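Planning and Budgeting for Hand-Held Grippers: Your Questions Answered

Posted in: Buying Guides > Data Collection Equipment

We get a lot of letters from small labs and first-time buyers, and the same handful of worries comes up every time, so Mehwish Marwat and I sat down with a pot of tea and tried to answer them properly. Do write if yours is missing!

How many grippers should we order to start?

Two per operator, if you can possibly stretch to it. So many everyday jobs want one hand to hold and the other to move, and folks who buy a single unit nearly always come back for its partner (and then pay shipping twice, which hurts).

What does a pair cost?

Our Flistum pair is $858, screws and finger pads included. Spare pads are $60 a set, and I'd put one set per pair into your first order -- pads are the part you will go through, especially if your people are enthusiastic.

Do we need to budget for a special room or table?

Please don't, at least not in the first year. A bed with a fitted sheet on it makes a perfectly good work surface, and small jewelry like a red cord bracelet with gold beads, or a string of pale pink ones, will keep two grippers busy without costing you much at all. 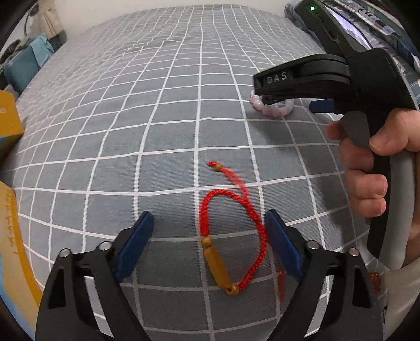 What should we set aside for objects?

More than you think, but still not a lot. Thin cord, beads and tassels are fiddly in a way that blocks and cups are not, so mix them in early. Tanko Akpan at Soselia stocked 101 objects for his first project, mostly from thrift stores, and still calls it the best money he spent.

Can we rent before we buy?

Yes, by the month, and half the rental comes off the price if you keep the pair. October is our busiest month for rentals, so get your name in early if you're planning for the fall.

Will the fingers fit our Hiltel arms later on?

The current ones will, with the adapter plate. For older arms, send us the model number before you order and we'll check it for you.

Questions? Write to the Kourkoulas equipment desk | © Kourkoulas | Back to top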